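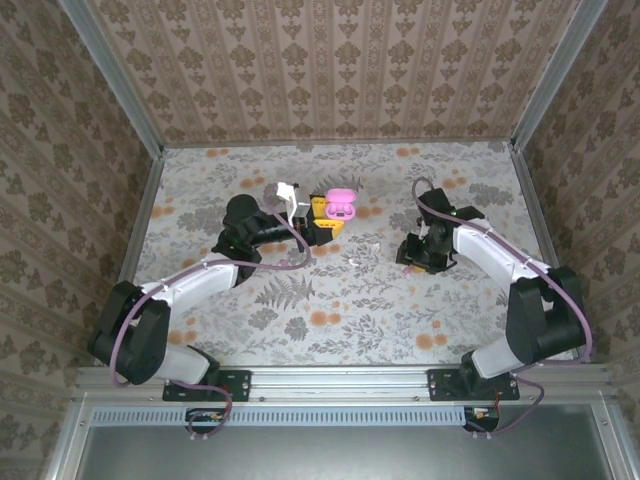

Kinstead Twin – two-arm tabletop cell

The Twin is our bench-sized workcell for anyone who wants to get going with two-handed manipulation and would prefer to skip a summer of cutting brackets. You get a pair of arms on black mounting plates, bolted to one aluminium rail along the front, with three walls round the back and sides. Everything the arms can reach is inside the box, and you sit at the open side and get on with it.

We're very fond of the walls! Each one takes a wallpaper sheet and the floor takes a printed mat, so you can swap stripes for medallions, or ferns and orange blossoms for something plainer, in a tea break. If you're training a policy, changing the background this easily is a real treat. Ha-neul Won in our workshop picks the patterns and has rather got into florals lately (there are 14 sheets in the current pack, and more coming in August).

The purple cables run outside the white links, up from the base and over to the wrist. We did try hiding them. It looked smarter, but replacing one meant taking half the arm apart, and now it's a five-minute job with the clips. The controller boards sit low at the front, one for each arm, where you can get a finger to the connectors.

What's in the crate

2 arms with grippers, assembled and tested
Front rail, corner posts and wall panels
Mounting plates and bolts
Controller boards and purple cable set
Wallpaper pack and 2 floor mats
Hex keys

Inside width is 600 mm. It will go on an ordinary desk, though do check the depth if yours is against a wall.

Choosing fingers

The standard Ollitz fingers are good all-rounders for small blocks and toys. The Bukia set is slimmer and nicer for picking up little pieces from the mat, but it does scratch more easily. Either set fits either arm, and lots of people run one of each.

Orders placed by Thursday noon go out the following week. Spare cables, mats and fingers are on the Bangera parts page.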